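The Night Ferry to Gerdale

The ferry to Gerdale leaves at ten at night in February, and I had been waiting for it since I was nine years old.

I don't mean waiting on the dock, although I did that too, for two hours, in boots that let the water in. I mean that when I was nine my grandmother told me about the bell. She told it while she was shelling peas, so for years I believed the two things went together, and I still can't open a pod without hearing something faint out over the water.

There was a bell, she said, under the lake. It had hung in the church at Flinolach before the dam was built and the valley filled up, and when the people left they took the pews and the clock and even the doorknobs, but the bell was too heavy and the road was already going soft. So they left it. And on the coldest night of the winter, when the ice was just starting to reach out from both shores, it rang.

"Did you hear it?" I asked her.

"I heard it once," she said, and handed me a bowl. "Now do your share."

Well! You can imagine what that does to a child. I drew the bell on everything. I drew it on my lunch bag and on the wall behind my bed, low down, where the mattress hid it. I asked every grown-up I met whether they had ever been on the night ferry, and most of them said why would anyone go to Gerdale at night, there's nothing open.

And then I grew up, the way people do, and moved to a city with no lake in it, and got a job and a couch and a set of matching plates. Years went by in which I didn't think of the bell at all. My grandmother died in the spring. In the fall my aunt mailed me a box of her things, and at the bottom, under the good tablecloth, was a ferry ticket. Number 209. One way, punched, soft as cloth from being handled.

I sat on the bedroom floor with it for most of an evening. I let the dinner go cold and I let the phone ring, and I didn't pick up one single thing for days afterward, because I was busy reading ferry timetables, and if you have ever fallen in love with a timetable you will know how little else gets done.
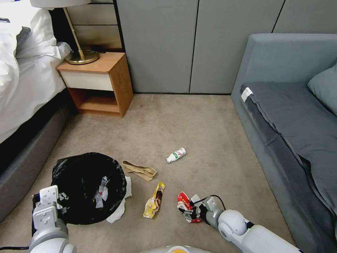
Written by the author of "The Night Ferry to Gerdale"
Contributing writer, Winter Fiction

The boat was smaller than I'd dreamed it. It had one lamp at the front and one at the back, and a cabin with benches along the sides and a heater that ticked. The name on the bow was Veltico, in blue letters that somebody had painted with a lot of care and not quite enough room, so that the last o was squeezed up thin like an egg on its end. I loved it right away.

There were three of us on board besides the captain. A man with a crate of onions, a girl asleep under her coat, and me. The captain wore two hats, one on top of the other, and when I gave her my fare she looked at me for a while.

"Bell?" she said.

I felt my face go hot. "Do you get a lot of people?"

"One a winter. Sometimes one every other winter." She tore my ticket. "Stand on the left side. The heater's louder on the right."

So I stood on the left side, outside, holding a rail so cold it bit through my gloves, and we went out onto the black water. And oh, the stars! I had forgotten them. In the city you get 14 or 15 on a good night and feel lucky. Out there they came right down to the hills and went on going in the lake, so that the little boat seemed to be pushing along through the middle of them. I laughed out loud. The man with the onions came out to see what was the matter, looked up, said "Huh," and stayed.

Halfway over, the captain cut the engine.

I hadn't asked her to. She just did it, and the boat slid on a bit and then sat there, and the quiet came in from every side. I could hear the ice. It was creaking along the shore a long way off, like somebody walking around upstairs. I could hear the man breathing. I could hear my own coat.

"It's 70 feet down, where the church is," the captain said from the doorway, very low. "Give or take the rain."

We waited. I thought about my grandmother standing at that rail, younger than I was now, on her way to a town where she knew not one person. She had never told me that part. She had told me about the bell and left out that she was going over with a one-way ticket and no job – left out that she must have been scared half to death.

I listened so hard that my ears hurt. The girl had woken up and come out with her coat around her shoulders, and she didn't ask what we were doing, she just leaned on the rail next to me and listened too. Four of us in a row, if you count the captain, with our breath going up.

And then there was a sound.

I have tried to describe it to people since. It was low, and it was round, and it seemed to come up through the soles of my boots before it got anywhere near my ears. It might have been the ice. The man with the onions said it was the ice. The girl said it was a truck on the Khurana bridge, and there is a bridge up that way, and I suppose there are trucks.

The captain didn't say anything. She took off the top hat and kept the other one on, and after a minute she went back in and started the engine.

In Gerdale, nothing was open. The man gave me two onions for no reason I could see, and I carried them up the hill in my pockets, one on each side, past all the dark shops. At the top there was a bench facing the lake, and I sat down and got out my grandmother's ticket and held it up next to mine. Same paper, same green stripe, same little star-shaped hole from the punch.

It was after eleven by then. The Veltico was already on her way back, one lamp at the front and one at the back, and I watched her until she reached the middle of the lake. The engine stopped. I put my hands over my knees to keep them still, and leaned forward, and listened.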